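Garba had the keys in his coat pocket for the whole drive and kept checking they were still there. The house was number 34, at the end of Grollamero, and it had stood empty since the winter. He had bought it for the garden. Lawal had agreed to it for the kitchen, which was large, and had said very little about the rest.

"It smells of soup," Lawal said, when they got the door open.

"We can paint."

They started with the front room. Garba had set aside 600 pounds for furniture, and by June most of it had gone on a sofa from Joster that would not go through the door. It stayed in the hall for two nights. On the third morning a neighbour called Onuoha came over with a saw, looked at the sofa, looked at the door, and took the door off.

After that she came most days. She was 71 and had lived across the road since the houses were built. She knew where the pipes ran. She told them the back bedroom had always been the warm one, and that the people before had wasted it on boxes.

Lawal painted it himself. He chose a yellow called Prulska, put on one coat, hated it, and put on another. He did the skirting on his knees with a small brush and would not let Garba help. The letter from the adoption people was on the kitchen windowsill by then, under a jar of nails. Neither of them had moved it. 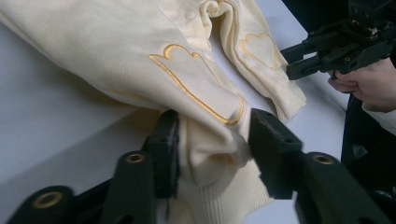
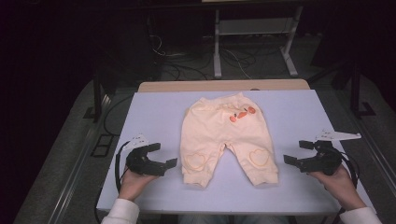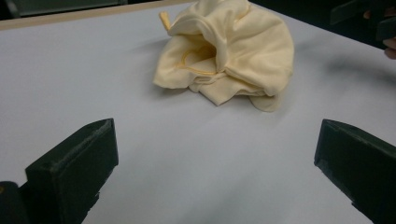 Onuoha brought a chest of drawers over on a Thursday-market trolley, with one wheel squeaking all the way up the path. It had been her son's. The bottom drawer stuck, so Garba took it out and rubbed a candle along the runners until it slid. Lawal stood in the doorway with the first things they had bought, cream trousers with a heart on each knee, small enough to lie across his hand. He put them in the top drawer, shut it, then opened it again.

"They'll be too big at first," he said.

"She'll grow," said Garba, and went down to put the door back on.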